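3.2 Where the laundry waits
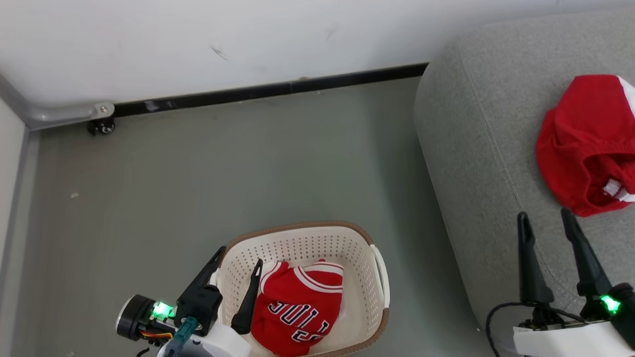

When we began visiting homes in June, we expected to spend most of our time near the washing machine, and our first interview guide was written with that in mind. It took only a few visits for Ildikó Bodnár to point out that people kept leading us back to the sofa. Of the 80 households that took part, 14 had a room set aside for laundry, and even in those homes a good share of the clean clothes spent an evening or two on a seat or an armrest before anyone put them away.

We came to call this stretch of time "the wait," a phrase we owe to one of our participants, a father of four who used it with a sigh and then laughed at himself for sighing. Clothes in the wait are neither dirty nor put away, and people have surprisingly firm feelings about them. Some would happily pull a shirt from the basket in the morning — and several told us they hadn't opened a dresser drawer in weeks — while others felt uneasy sitting down beside a pile.

Figure 3. A laundry basket on the floor beside a sofa, with a folded red BULLS jersey in the basket and another red garment on the sofa.

Sports clothes came up again and again in these talks. Families often kept a jersey and its shorts together as a set, and a missing half could hold up the whole basket (Pap and Gulyás describe something close to this in their work on school uniforms). In the diary entries, 1,150 in all, the basket was mentioned far more often than the closet, and we return to that difference in Section 4, where we look at who in the household does the folding and when.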